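# Kilel Wall and Ceiling Panels

Supplied by Biltness. Pale grey-white, sold by the pack.
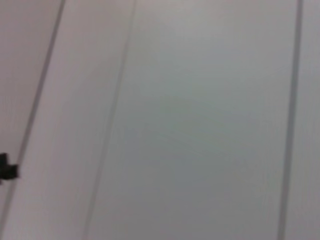
Kilel 774 is our standard panel for laundries, garages and site offices. Each pack holds 2 panels, 2482 mm long, which can be trimmed with a fine-tooth saw. Store flat and keep out of direct sun before fitting.

**Order code:** Kilel 774
**Length:** 2482 mm
**Colour:** grey-white only (the cream was dropped in April)
**Cleaning:** warm water and mild detergent, no solvents

Colour can vary a little between batches, so order the full job at once. Trims and adhesive are sold separately.

Trade pricing: ask for Iida Pelkonen at the Brurnero counter.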